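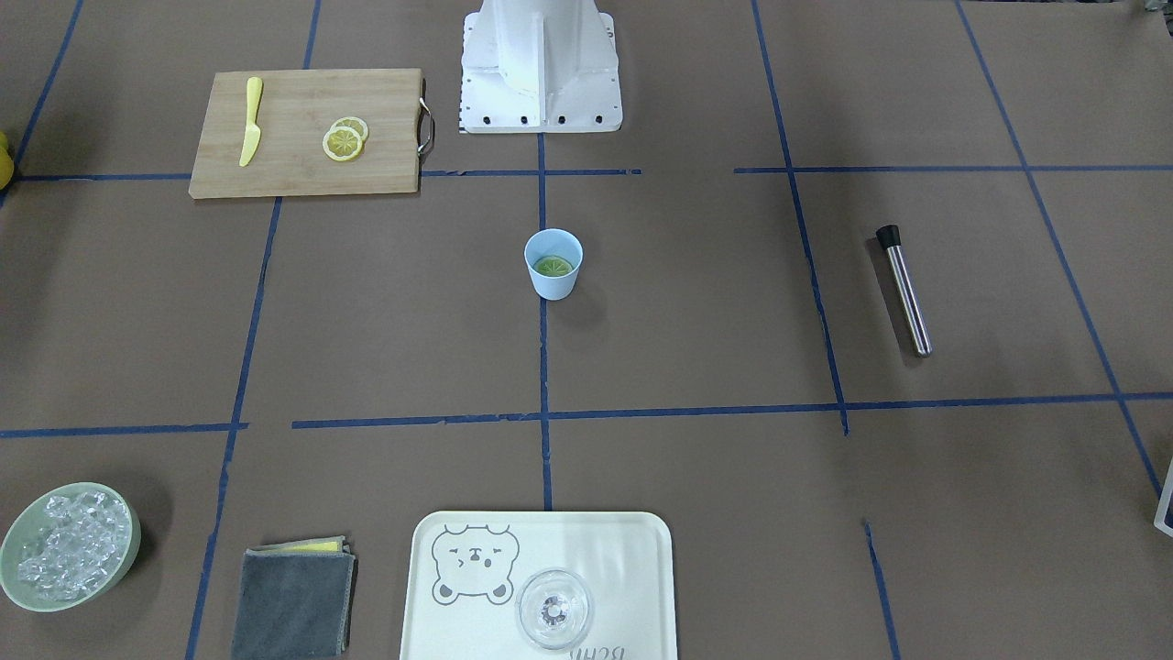

FENDPORT — Jusance has halted night runs of its drink-mixing robot at the Lindholm building after the machine stopped partway through a pour in February and did not respond to its controls for 21 seconds.

There were no injuries. The company traced the fault to a joint sensor supplied by Drisier and is replacing the part on all 146 units in service. Daytime runs continue with an operator present. 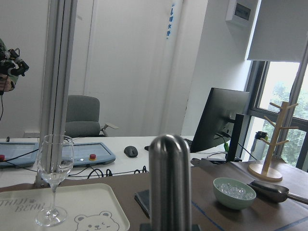 What customers should do

Owners should keep units switched off until the new sensor is fitted.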